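Notebook, Skeltora bay, Thursday

Finally got the house rules for the grocery task down on one page, and I'm pretty chuffed with them. Joanne Horrocks has been asking for this all year, and after going through the Mulligan logs over lunch I can see why. Four of us have been teleoperating the same job in four different styles, and the policy we trained on it has picked up bits of all of them.

The job itself stays simple: produce stand on the left, shopping basket on the carpet, two arms, pick from the bins and put in the basket. What changes is how strict we are about the rest.

Dropped items first. Anything that lands on the carpet stays there until the episode ends. No reaching in by hand while the arms are live, even for one carrot. The operator says "hold", both hands open or park, and the spotter clears the floor once the motor light is out.
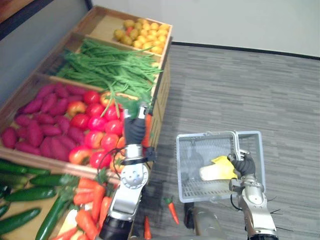

I went back through the 252 episodes in the Cekinach set with that rule in mind and had to toss 9 of them, all for a person's sleeve inside the work area. The other good habit is the label. If a carrot hits the floor we tag the episode "drop" and keep it. Drops are lovely data so long as they're honestly marked!

Second rule, one arm moves the load and the other steadies. Joanne worked this out in January and it has made a huge difference to how calm the recordings look. If a hand is on the basket handles, it stays put until the other one has let go of its item and is clear of the rim. 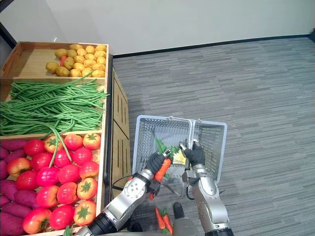
Should the steadying hand ever lift the basket to meet the item?
Only in episodes tagged "carry". In a plain "pick and place" the basket stays on the floor from start to finish.

Third, speed. Hand speed near the basket is capped at 230 mm/s in the Allow config. I know it feels slow – it does to me too – but the grips come out so much cleaner, and the spotter has time to call a hold. Please don't edit the cap locally. Ask, and I'll change it for everyone.

Fourth, the wrist views get checked before we save. Both of them, all the way through, looking for blur and for fingers pressing on the handle hardware. A pinch at the hinge is easy to miss from the head view.
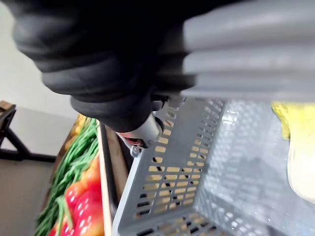 Still to sort out

- Where the spotter stands. I like the wall side, Joanne likes being behind the operator.
- Tag for an item handed from one arm to the other. "Pass" is already taken by the QA script.
- Beans. They hang over the front of the bin and drag across the tomatoes. Do we tidy between episodes or leave them? Leaning towards leave.
- Print the page and tape it beside the e-stop.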